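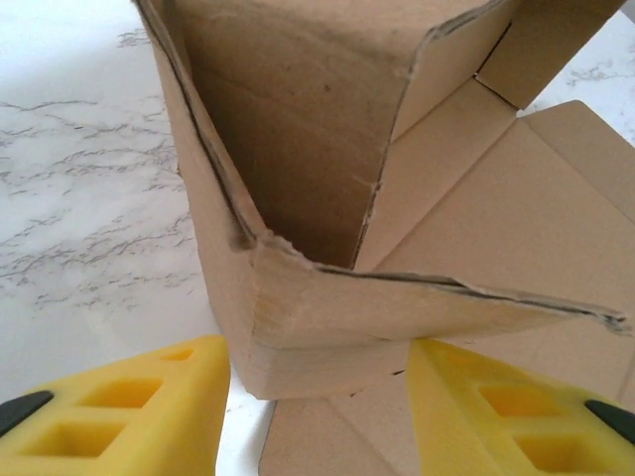 Box, torn edge, yellow fingers.

I've been putting off writing about the two-arm rig because I was hoping to have something nicer to say. We've been at it since December in the back corner of Fallance, on and off, mostly off. The idea was Maxence's. He wanted a pair of arms that could fold a cardboard box. I asked him what was wrong with hands and he said I was missing the point. I still think I'm not.

The arms cost us $899 for the pair, second-hand, which he called a bargain. Then came the aluminium, the brackets, the power supply, the replacement for the power supply, and another $294 in what he wrote down as "sundries". I keep the spreadsheet. Anyone who tells you home robotics has become cheap hasn't been made to keep the spreadsheet. 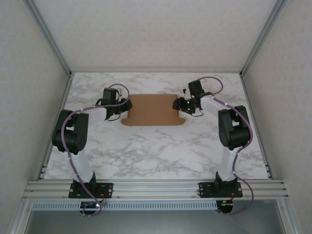
Both arms on the box, one at each end.

To be fair to the build, the frame is good. Meifang squared it up over a long evening and I've leaned on it with my full weight and it doesn't budge. Having both arms bolted to the front beam was her call too. Maxence wanted them on opposite sides of the table, and we'd have been chasing cables around corners until next year.

I'm less sold on the fake marble. It's what Yanti had left over, so it's what we used. The cardboard slides on it far too easily. You line up a flap, the left arm nudges it, the right arm nudges it back, and the whole thing ends up on an angle. We tried a rubber mat for a while and then the fingers kept catching on the mat. Back to marble.

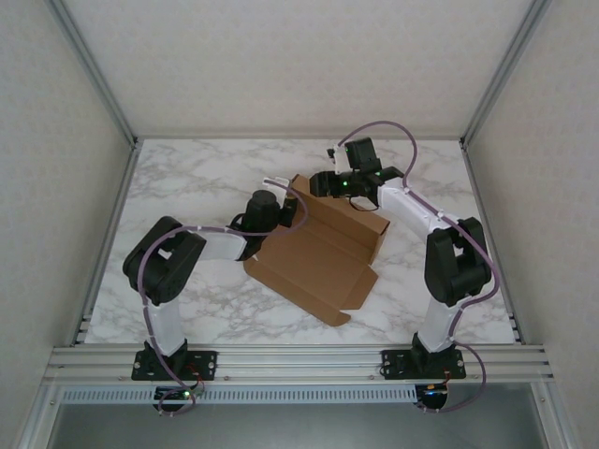

Folding is where I lose patience. A flat sheet is easy enough, and you can pick nearly any spot on it to push. Once part of it is up, every push moves something else. You get one wall standing at the back and a big flap still lying out in front with its notches and its tab, and the arms are at either end of the thing with nobody in the middle. A person would hold the wall with an elbow. I brought this up and got told elbows were "on the list".

Hongjun does the software side and he's more honest about it than most people I read online. He has 2352 runs saved on a drive and he'll tell you freely that plenty of them are rubbish. His view is that more runs will sort it out. My view is that this is what people say when they don't know what will sort it out. We've agreed to have the same argument again next month.
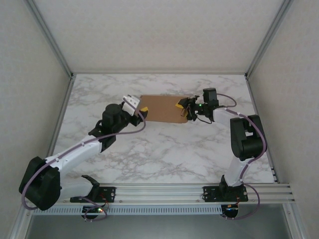 Bench Notes, No. 8

The cables I'll admit I was wrong about. I said purple would look silly and that clipping it down the length of each arm was fussing. Then I spent a night at home trying to trace a fault on my own little plotter, where everything is black and runs in one bundle, and I went out and bought purple cable.

Yellow on the gripper tips was also an improvement. Bare plastic skated off the cardboard edge. I'd like to see how long it stays stuck, and I've put five dollars on it not lasting until winter.

Still to do: a stop button you can reach without putting your head near the arms (I've asked for this more than once), some sort of stop along the back of the table, and a fresh lot of boxes. Hongmei says she can get flat ones from her work. If you've built something similar and yours can close a box properly, leave a comment, and please say how many goes it took before the one you filmed.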